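The Yellow Cup Gets a Basket

It took me most of September to sort out one shelf, and I have thoughts.

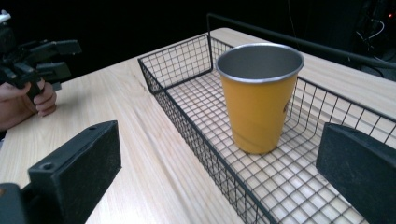

The yellow cup in its new spot, with plenty of room for company.

If you've been reading for a while you know that our kitchen is small and that I am not a naturally tidy person. I like having things out where I can reach them, and I like having a lot of things, and those two likings do not get along in a kitchen with one decent stretch of counter. So every fall, when the weather turns and we go from iced drinks back to hot ones, I find myself standing in front of the mug shelf wondering how it got that way again.

The mug shelf is the one to the left of the window. It's too high for me to see the back of, and it's deep, which sounds like a good thing in a shelf until you've lost a sugar bowl on it for two years. (I found it this month. There was still sugar in it, in one piece.) I took everything down onto the table on a rainy morning with the radio going, thinking I'd be finished by lunch, and of course I wasn't, and we ate supper that night with our plates squeezed in between the teapots.

I ended up with 19 cups and mugs. There are two of us! I did not set out to count them but once they were lined up it was hard to stop myself. Some were easy to let go, like the big white one with the chip right where your lip goes, and the set from a bank that closed before we were married. Others I picked up and put down again all afternoon. I have a terrible habit of remembering exactly where I was when I got a thing, and then I can't part with it because it feels like giving away the day.

The yellow cup was never in any danger. It's the one I drink from on the back step in the morning, and the one I take out to the garden with me, because I have dropped it more times than I'd like to say and it has never held it against me. I love the color, that warm mustard that looks right with everything from about the first cool night on. I love that it's plain metal inside, and I like the little silver rim. I bought it at the Sulemana market the summer we drove up to the lake, from a woman who had a blanket spread with camping things and old kitchenware all mixed in together, and I remember I had gone over to look at a lantern. I never did get the lantern.

My trouble with it has always been where it lives. It doesn't match the others and it doesn't stack with them, so it would get pushed to the back, and then every morning I'd be up on my toes feeling around for it before my eyes were properly open. More than once I gave up and used a glass.

So the real project, once I'd thinned out the shelf, was to find a place for the few things we use every single day. I tried a wooden tray first, which was pretty but took up far too much room and collected crumbs in the corners like you would not believe. Then I tried hooks under the cabinet. I got as far as holding one up with my hand and pretending to reach for it, and I knocked my knuckles on the cabinet door, and that was the end of the hooks.

The black wire basket had been out in the laundry room all this time, holding clothespins. I bought it for $4 at a shop called Cakeck, which used to be a bakery and is now mostly baskets and secondhand lamps, though it still smells a bit of cinnamon if you stand near the back wall. I brought it in, gave it a good scrub with an old toothbrush (all those little squares, it takes forever), dried it with a towel, and set it on the table just to see. I liked it straightaway. It's shallow, so I can see whatever I've put in it, and the wood shows through the grid so it doesn't sit there looking heavy and dark. And it has a handle, so I can pick the whole business up when I want to wipe underneath.

I put the yellow cup in first, since it had waited the longest. After that the plan is the honey jar, the small tin of tea, and my husband's coffee mug if he'll agree to it. He's attached to his own system, where the mug lives wherever he last set it down. I am not going to push. I've learned that if I leave a nice empty space somewhere and say nothing, things have a way of wandering into it.

A few small notes, for anyone about to start on a shelf of their own. I'd wash everything before you decide what stays, as I very nearly gave away a perfectly good cup that only needed baking soda and ten minutes of attention. I'd also have the giveaway box already out in the car, with the trunk open if it isn't raining. Ours sat by the back door for three days and I took two mugs back out of it. One of them I've used every day since, so I can't be very sorry.

And if you're looking for a wire basket, set it down on the counter and try to slide it before you commit to anything. Mine is fine on the table but it was scratchy on the tile, so I cut a piece of felt from the sewing box to go under it when it moves over by the kettle. You could use a folded dishcloth just as well.

The shelf itself is down to 14 now, which still sounds like a great many when I write it out, but we do have people over, and my sister's family all drink cocoa at the same time. The tall ones are at the back and the ones with good handles are in front. I lined it with leftover paper from the pantry, the green stripe, and I ran out a hand's width from the end, so there's a bare patch on the right-hand side that I've covered with the sugar bowl.

Next up is the drawer under the stove, where the lids are. I opened it last night to have a look and closed it again. I'm going to need another rainy morning, and probably a second pot of tea. If any of you have found a way to keep lids from sliding behind each other, please do leave it in the comments, I read every one of them.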